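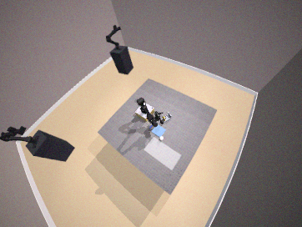
Plate pose is fine in the middle of the wrist view and drifts toward the edges (Trastard sim, Drokard planner)

Dalva Brandão

Hi all, hoping somebody has been through this before I rip out half my perception code. I'm running a small arm on a mat in Trastard, with the Drokard planner picking grasp poses. The job is simple enough: find the yellow plate, find the pale open container, put one in the other.

My pipeline takes a wrist image, segments the plate and the container, fits an ellipse to the plate, looks up depth at the center of the ellipse and then turns that pixel into a 3D point. After that I go through the hand-to-base transform and give the point to Drokard. When the plate is near the center of the wrist view, all is well. When it's off to one side, the point lands too close to the camera axis, and in the worst runs I'm 8 cm off. That's a lot on a mat this size!

Things I've tried: I redid the hand-to-base transform from scratch (same numbers came out). I slowed the arm way down in case the image and the joint angles were out of sync, and that changed nothing. I also checked the plate against ground truth from the simulator, and the mask is good. The ellipse looks good too.

The wrist camera is set up as a wide fisheye and the room camera is also a wide one. For the unprojection I'm calling the stock pixel_to_point function with fx, fy, cx and cy from the config file. Should I be calibrating a camera that only exists in software? That feels silly, but I'm running out of ideas.

Second, smaller thing – the container pose jumps whenever the plate is over it. I fit a box to the container mask, and the plate hides the middle part, so I get two chunks and the fit picks one of them. 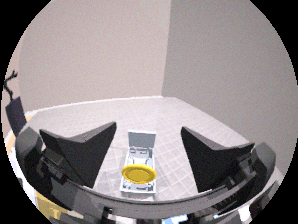 Benedito Fontes

You've pretty much said it yourself near the end. The stock pixel_to_point is a pinhole function. It divides by fx and fy and calls it a day, and your image isn't pinhole. With an equidistant fisheye, distance from the image center goes up with the angle itself, and in a pinhole it goes up with the tangent of the angle. Near the center those two agree, so everything looks great there. Farther out the pinhole math gives you an angle that's too small, so your point gets pulled in toward the axis. Same thing you're seeing.

No need to calibrate anything. Read the projection type and the focal length straight out of the sim, then:

r = sqrt((u - cx)^2 + (v - cy)^2)
theta = r / f
ray = (sin(theta) * (u - cx) / r, sin(theta) * (v - cy) / r, cos(theta))

Guard the r = 0 case or you'll get a NaN right when the plate is dead center (ask me how I found that one). If your lens model is a polynomial, you solve for theta numerically, and three Newton steps were plenty for mine.

Then look at what your depth buffer holds. If it's distance along the ray, multiply the ray by it. If it's planar z, divide by cos(theta) first. I mixed those up once and lost a whole evening in December to it – the points looked almost right, so I kept blaming the arm.

For the container, don't fit each chunk. Join both parts of the mask into one set of 3D points, fit the box to that, and hold the last good pose when too much is covered. If it doesn't move between grasps, just lock the pose before the plate comes in.

Drokora

had the same thing, i cropped the wrist image to the middle and it went away

Benedito Fontes

Cropping hides it, sure, but then the planner can't see the plate when it's off to the side, and that's the case she's asking about.

Dalva Brandão

It was the pinhole call! And the depth was planar z on top of that, so I had both problems at once. Ran 16 start positions with the new rays and the worst one is 3 mm off. The container fit still jumps a little when I join the chunks, so I'm locking the pose for now and will look at it again later. Thanks!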